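Noviembre, casi las once de la noche

Segundo té y todavía no tengo sueño, así que lo apunto todo ahora, que mañana se me olvida la mitad (como con los apuntes de la cámara vieja, que sigo sin encontrar).

Hoy tocaba por fin sentarse con los dedos azules. Llevo una semana dándole vueltas a si nos quedamos con ellos o volvemos a los Kavard, los rígidos, que son una maravilla para coger piezas cuadradas y un martirio para cualquier cosa redonda. La pareja Kavard con su controlador sale por 2,699, y a ese precio yo quiero que me cojan hasta un huevo duro. Los azules son otra historia: llevan esa especie de escalerilla de huecos por dentro y me tienen un poco enamorada, lo reconozco. Lo que no sé es cuánto van a durar. En el foro de Wudia hay un señor que jura que pasó de 800 agarres sin cambiarlos y otro que los tiró al tercer día. Pues muy bien, gracias a los dos.

La idea era empezar fácil, con vasos y una lata, los dos brazos puestos y las pinzas bien abiertas. La lata la quería tumbada, porque de pie ya sé más o menos lo que pasa y tumbada me da mucho más miedo. Estuve un buen rato decidiendo cuánto abrir los dedos antes de acercarme. Si abro poco, me da pánico el roce; si abro mucho, el cierre se me hace eterno y me pongo a morderme las uñas.
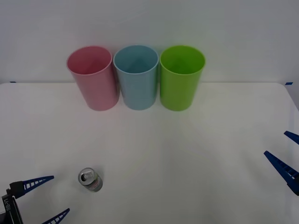
La pinza izquierda, abierta y apuntando a la lata. Los vasos, al fondo, esperando turno.

Lo de la vista general me gusta cada vez más. Se ven las dos pinzas, se ve la mesa, y cuando reviso después entiendo en un segundo lo que estaba intentando hacer. ¡Pero para medir distancias es un horror! El blanco sobre blanco no ayuda nada, y eso que el gris clarito de la pared lo elegí yo, toda convencida, hace un par de meses. Tengo apuntado probar un mantel mate de otro color. También tengo apuntado comprar el mantel, que es la parte que nunca hago.

Luego estuve con la cámara de muñeca, que es lo que de verdad quería comparar. Estoy entre dejar el controlador Kandpal como está o bajarle la ganancia 5 puntos, y para decidirlo necesito ver bien las puntas de los dedos. Con esta cámara las tengo siempre a la vista, una en cada esquina, y se agradece muchísimo. Lo malo son los vasos: en cuanto están en diagonal, uno se come un trozo del otro, y el celeste se queda medio escondido detrás del rosa.
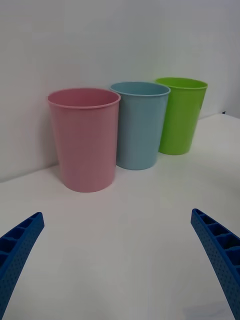
Desde la muñeca: rosa, celeste y verde, con las puntas de los dos dedos abajo.

Me quedé un rato mirando esa imagen (demasiado rato, se me enfrió la cena). El rosa parece enorme al lado de los otros, y es solo que está más cerca, claro, pero a mí ya me engaña y me da por corregir de más. Creo que para los vasos voy a usar las dos vistas a la vez y dejar la de muñeca para el último tramo. Son más cables y más líos, ya lo sé.

Para mañana: hacer 20 intentos seguidos con el vaso verde y apuntarlos de verdad, en el cuaderno y con buena letra. Contestar al correo de Dakar, que preguntan por las medidas de los dedos y llevo días haciéndome la loca. Y mirar si queda cinta azul en el cajón.

Me voy a la cama, que se me cierran los ojos.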